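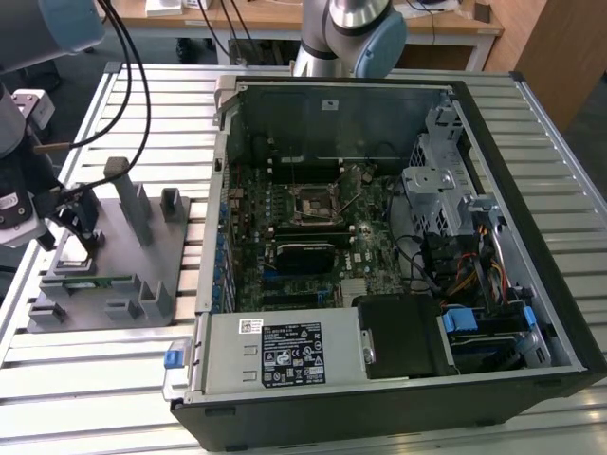
Tower on its side, cover off, no processor in the socket.

2019-01-07

Back on the Leitner death rumor. Picking up from the December notes, which stop halfway through the coding.

The collection is closed. Final count after removing exact duplicates is 3,508 posts, all from Zasteo, all with Leitner's name plus one of the death words (dead, died, RIP, passed, funeral). The older figure in the shared sheet still has the duplicates in it. I left the sheet alone but put a note at the top.

Earliest post I can find is a fan account for Brornow, the series he was in before he moved to film. It reads "can't believe he's gone" over a still from the last season. Read cold, it's a death notice. Read with the rest of that account's week, it is plainly about his character, who is killed off in the episode they were rewatching. The first few replies understand this. Then somebody shares it without the replies, and from there people are asking what he died of.

Bilero picked it up the same evening with a headline in the form of a question. The article itself says he is fine, in the fourth paragraph, under two ads and a list of his films. I saved a copy of the page with its first headline. They changed it later to one that says "hoax", and the web address still has the old wording in it.

Coding so far, on the random draw of 165 posts:

- states the death as fact: 58
- links to the Bilero article: 20
- the rest: asking, denying, joking, or too short to tell

The two counts overlap. A person can link the article and state the death in the same post, and several do. I don't want to report them side by side in the write-up as if they were separate groups.
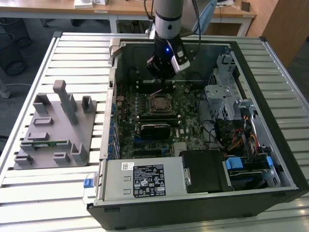

The "too short to tell" code is getting too much use. A post that says only "Leitner 💔" could be grief over the rumor or someone still upset about the Brornow ending. I had been putting these with the ones that state it as fact, then changed my mind partway through, so the early rows and the late rows don't follow the same rule. Need to go back over the early rows. Rule from now on: an emoji with a name and nothing else is "unclear", whatever time it was posted.

Melaniia Karpenko coded the same draw without seeing mine. We disagree mostly on jokes. She codes "RIP Leitner's haircut" as not about the rumor at all, and I had it as a joke about the rumor. Checked the date: the post went up before the fan account's post, on the day the premiere photos came out. She's right. Changed mine. That also means the start time on the search is set too early, and there are probably more haircut posts in the full set. They should be easy to filter.

She also asked whether we should count the denials from his publicist. The publicist put out one line, "He is well and working," and it was copied many times by gossip pages. I'd count the copies as denials and keep a separate column for where the wording came from. Otherwise it looks as if many people went and checked, when they all used the same sentence.

Something I want to look at but have no code for yet – posts that deny the death in a way that spreads it further. "Leitner is NOT dead, stop saying he is" gets replies from people who hadn't heard anything. The Bilero piece does much the same with its headline. Possibly a column for "reply shows first hearing of it". Try it on a handful before adding it to the form.

Also the old interview. A clip of him talking about a fall on set went around during the second day with a new caption saying it was his last interview. The clip is from the Brornow press tour. You can tell from the poster behind him and from the question he is answering, which is about the second season. I have not found who recaptioned it. The earliest copy I have is already a re-upload, with the account name cropped off the bottom.

To do:

- recode early rows for the emoji rule
- move the search start to the fan account's post, rerun the count, keep the old number in the log
- source column for denials (MK is drafting the list of values)
- save the clip and both Bilero headlines to the shared folder
- ask Zasteo support again about deleted posts, no answer to the December message

Disagreements on "asking" versus "states as fact" still open. Question marks aren't enough to decide it – "so Leitner died??" was coded three different ways between the two of us, counting my second pass. Going through those with Melaniia tomorrow morning before either of us codes any more.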